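4.2 Collecting demonstrations in lived-in homes

Our first set of demonstrations came from the lab bench, and policies trained on it did well there and badly almost everywhere else. For the second set we took the hand-held gripper into people's homes and asked each host to leave things as they were. We visited 18 homes between June and the end of the study, and recorded 30 demonstrations in each. The variety we got back was wonderful. Beds, window ledges, kitchen counters and armchairs all turned up as places where small objects end up, and very few of them look like a table in a lab.

Each demonstration starts with the fingers open and the tool held over the work surface, far enough back that the wrist camera sees both the surface and a good part of the room. We call this the survey pose. The operator holds it for a moment, then moves in, closes on one object and sets it down at a new spot on the same surface.
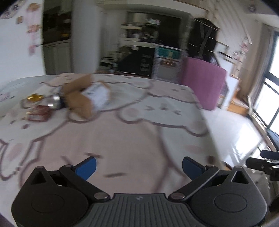
Figure 4. Wrist camera view with the fingers open over a bed. Several small items lie at the far left of the printed bedspread, with the kitchen area and a large window beyond.

Soft surfaces gave us the most interesting data. A printed bedspread like the one in Figure 4 is full of strong outlines that have nothing to do with the objects, and the Lirno baseline, trained on plain tabletops, often reached for the pattern. Adding the home data fixed most of this. On our held-out bedding test, which uses 30 trials per policy, the baseline chose a printed shape over a real object in 11 trials, while the policy trained on both sets did so in two. We were delighted by a gap that large from a change in data alone, with the network and training schedule left untouched.

Background content seems to help as well. When we cropped the upper half of every image, so that the policy saw little beyond the surface, the gain on bedding shrank and the gain on hard floors vanished. Mortimer Villanueva suggested that bright windows and shiny tile teach the encoder to cope with glare, and the lighting test in Section 5.1 was built to check that idea.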